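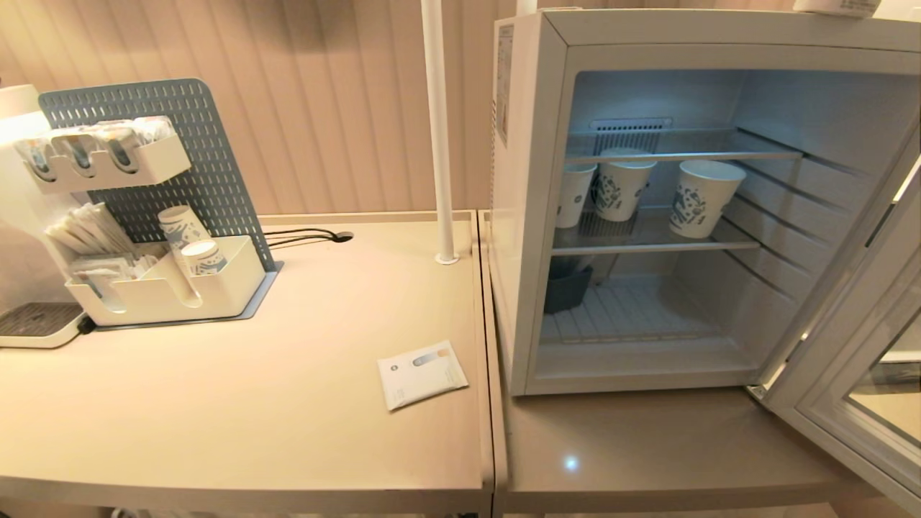

Pegboard and drip tray, back wall.

The president of Tostora was due at the community hall in Nendcombe at two, and by one-thirty Doina Kolev had already decided not to believe him.

She had written speeches for the last one. She knew how they were built. You gave the crowd its anger back in the first minute, so they felt heard, and then you spent nineteen minutes asking them to be patient. The mill families would get a paragraph. The police would get a paragraph of the same length. Somebody in the capital would have counted the words to be sure.

"You could try listening first," said Sudheer Sastry. He had saved her a seat by the radiator.

"I've listened to eleven years of it."

"Not to him."

"They all go to the same tailor."

The hall held 200, and the rest stood in the parking lot with the doors propped open. Krum Ivanov was up front in his funeral suit, the one he had worn for his nephew in the spring and, as far as Doina could tell, most days after. He had been promised a private meeting. He had been promised it by letter, by phone, and by a young woman from the president's office who cried while she promised it. Now he had an aisle seat and a paper badge.

Stoyanova came in late, as presidents do, and shook hands along the wrong side of the room. He was the first man from the river districts ever to hold the office, and people stood for him. Doina stood too. Her knees did it before she could argue.

He spoke well. She gave him that. He said the boy's name in the second sentence and said it right, with the weight on the end. He said grief had a claim on the country. Then he said that those who burned the depot in Trinia had a claim on nothing, and there it was, the hinge, right where she would have put it.

"Here we go," she said.

"Shh," said Sudheer.

There would be an inquiry. It would report in October. It would have 1000 pages if it needed them, and every page would be public – except, Doina supposed, the ones anybody wanted. People clapped. A woman behind her said he looked tired, poor man, and she said it the way you'd talk about your own son.

Then Krum put up his hand. There weren't supposed to be questions. An aide started down the aisle, and the president waved her back, and Doina thought, good, nice touch, he'll use that on the news.

"Did you read the file?" Krum asked.

Stoyanova looked at his papers. It went on long enough that someone coughed. She knew the answer he had been given. She had written it herself, for another man: I have been fully briefed.

"No," the president said. "They gave me two pages."

The aide shut her eyes.

"Will you read it?"

"Yes."

Krum nodded and sat down, and folded the badge in half, and put it in his pocket.

Out in the parking lot, Sudheer waited for her to say something. He had the patience of a man who thinks he has won.

"He'll say he was misquoted," she said. "By Monday."

"Maybe."

"And if he does read it, what then? He reads it. Fine. He's a man who has read a file."

"You wrote none of that for him," Sudheer said. "The no."

"A better writer might have."

She found her keys. The motorcade was pulling out past the bus stop, and people were waving at the dark windows, all of them, since they couldn't tell which car he was in. Doina watched until the last one turned toward the bridge. She kept her hands in her coat.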